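Ticket: Spelling placement resets to Level 1 after child switches devices
Product: Mernex Home Learning, family plan
Status: Resolved
Affects: Spelling, possibly Grammar

Original report

We homeschool two kids and use Mernex for spelling and grammar. The older one finished the placement test on the desktop in May and was put in Level 4. When she logs in on the tablet, the spelling page shows Level 1, Lesson 1, and asks her to take the placement test again. The grammar page is fine on both. Her word list on the desktop still shows 161 words mastered. On the tablet it shows zero.

What I have tried so far:
Logged out and in on both devices.
Cleared the browser cache on the desktop.
Deleted the app from the tablet and installed it again.
Checked that both devices use the same parent email.

No change. The younger child has no problem, but he only uses the tablet.

Reply from support, 9:40 a.m.

Thank you for the details. Please open Parent Settings, then Learners, on each device and tell us how many learner profiles are listed. Please do not retake the placement test on the tablet yet. A new result can replace the old one when the two records sync.

Customer, 11:15 a.m.

Desktop shows two learners. Tablet shows three. The extra one has the same first name as my daughter and a blank grade level. I did not make it. The app may have made it when we joined the Requena co-op class, because we had to enter a class code on the tablet.

Support, 1:05 p.m.

That is the cause. Entering a class code before the first sync creates a second learner profile. The spelling page opens the newest profile, and grammar opens the oldest, so only spelling looked wrong.

Steps to merge:
1. On the desktop, go to Learners and choose Export Progress for the Level 4 profile. Save the file.
2. On the tablet, open the blank profile and choose Leave Class.
3. Choose Merge, then pick the Level 4 profile as the one to keep.
4. Sync both devices.
5. Enter the class code again from the desktop.

Customer, 2:30 p.m.

Steps 1 and 2 worked. Step 3 gives error 127, "Profile has open work."

Support, 2:50 p.m.

Error 127 means there is an unfinished assignment in the profile being removed. Look under Writing, Drafts. 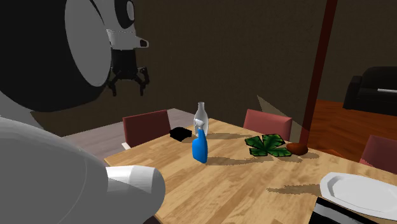

Found it. The draft was in the writing section, under the co-op's Nekimitz unit, and it was saved to the blank profile. It is the "how to" paragraph, where the child explains a job one step at a time to a reader who knows nothing about it. Hers is about a robot arm with a black gripper, next to a light wooden table with a few objects on it, and she had 68 words so far. I copied the text into a document, deleted the draft, and ran the merge again. It went through with no error.

After syncing, both devices show Level 4 and 161 words mastered. I entered the class code on the desktop and no new profile appeared. She pasted her paragraph back in under the right profile.

One leftover question. The Pavcombe word list I typed in myself last term is missing from the tablet. It has more than 400 words and I would like to avoid typing it again.

Support, 4:10 p.m.

Custom lists are stored with the parent account and are not changed by a merge. On the tablet, go to Spelling, Lists, and turn on Show Parent Lists. The setting goes back to off when the app is reinstalled.

Customer, 4:25 p.m.

The list is back. You can close this.

Ticket closed. Error 127 help text sent for revision to mention the Drafts folder.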